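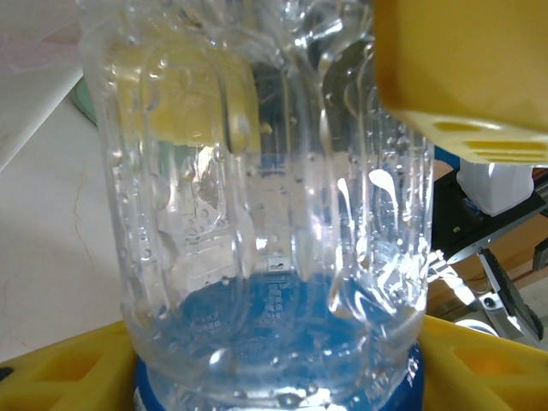 What is changing in the Hedik line of refill cartridges?
The cartridge wall is now made with 34 percent recycled plastic, and the label is glued with an adhesive that releases in a hot wash.

Tuesday, March 31, 2020 - Hanovell has completed the changeover of its Hedik refill cartridges for dish soap and surface cleaner. All cartridges filled at the Kirkano plant now use the new wall material. The outer dimensions, thread and cap are unchanged, and existing dispensers do not need to be modified.

The recycled content is sourced as washed flake and blended with new resin before molding. Each batch is checked for color, moisture and melt flow. Batches outside the limits are returned to the supplier and are not reblended.

Cartridges were drop tested at 40 inches onto a steel plate, full and half full, with the cap facing down and to the side. A separate set went through 2000 open and close cycles on the cap thread. Results for both sets met the limits used for the previous material.

The label adhesive was supplied by Saarinen. It holds at normal storage temperatures and lets go in the wash step used by most plastic sorting plants. Labels on stock filled before the changeover use the former adhesive and should be peeled off by hand before recycling.

Customers may notice a slight gray tint in the cartridge wall. The tint varies from batch to batch and has no effect on the contents.

Order numbers remain the same. Cases of the former cartridge will ship until stock is used up, and mixed pallets are possible during this period. Distributors who need a single version on each pallet should note this on the order form - the minimum for such orders is 100 cases. The same adhesive will be introduced on the one-gallon containers in September.

Data sheets are available from Hanovell customer service on request.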